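# Drevance College opens its old library to former students, and I can't wait to see you there

For immediate release, April

I've been writing these releases for the Drevance College alumni office for a good while now, and I don't often get to send out one I'd have read all the way through myself. So bear with me if I go on a bit!

From this month, anyone who studied at Drevance can join the new Returners' Programme. It gives former students a reading ticket for the old library, a seat in selected evening classes, and a place on our mentoring list if they'd like one. It doesn't matter when you left or whether you finished. If you were enrolled for a term, you're in.

We've wanted to do this for years. Every time we send out a survey the same answer comes back: people like the dinners well enough, but what they miss is learning things. One reply last autumn just said "let me back into the reading room" in capital letters, and I pinned it above my desk.

## What you get

The evening classes are the bit I'm most excited about. There are 22 of them in the first year, taught by the same staff who teach our current students, and they run from local history to bookkeeping to beginners' Welsh (I've put my own name down for that one, so be kind). Each class has 12 seats set aside for returners. They're free for the first year after you join, and after that there's a small charge to cover materials.

The reading ticket lets you use the old library until nine in the evening during term. You can't borrow from the special collections, I'm afraid, but you can borrow nearly everything else, six items at a time. Bring something with your address on it when you collect your ticket. We had a very long afternoon during the trial when half the people in the queue hadn't, and I'd rather not repeat it.

Then there's mentoring. We've got 300 final-year students who have asked to be put in touch with somebody out in working life, and so far we haven't got anywhere near enough of you to go round. It's a phone call or a coffee once a month, for two terms. You don't need a grand job title. Last year one of our most requested mentors ran a tyre-fitting business in Uton, and his two students still ring him.

## Who's paying

The programme has been set up with a three-year grant from the Effiong Trust, which has supported our bursaries in the past, and with gifts from 600 former students who answered the winter appeal. If you were one of them, thank you. I read all the notes that came with the cheques, including the one with a long complaint about the canteen, which I've passed on.

Booking is being handled through Plekeo, the same system we use for reunions. If you've got a login already, it still works, and you'll find a new tab marked Returners when you sign in. If you haven't, ring the office and we'll set you up over the phone. Please don't make a second account if you've forgotten your password! It splits your record in two and then the magazine goes to your old house.

## If you live a long way off

Eight of the classes will be taught online as well, and we've made a point of choosing ones that don't rely on being in the room. The Uton branch is also opening its study space to returners on the same ticket, so those of you over that side of the county needn't make the drive. We're looking at the northern branch for next year, but I can't promise anything yet.

## Coming to have a look

We're holding an open evening in the old library at the end of the month, from half past six. There'll be tea, a chance to meet the tutors, and somebody from the office with the ticket printer, all being well. You don't have to book, and guests are welcome.

Members of the press who'd like to come along, or speak to a tutor beforehand, can reach me through the alumni office on the main college number. I'm usually in from eight. 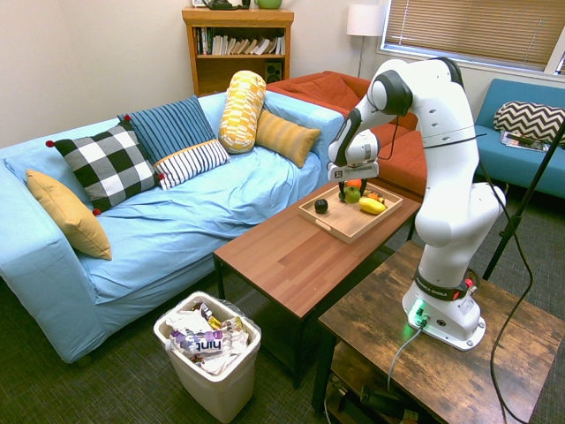
One former student who read the release early wrote back that she'd be signing up for bookkeeping, and wanted to know whether the two terms she did before switching colleges would count, as her old card had her down under a different surname.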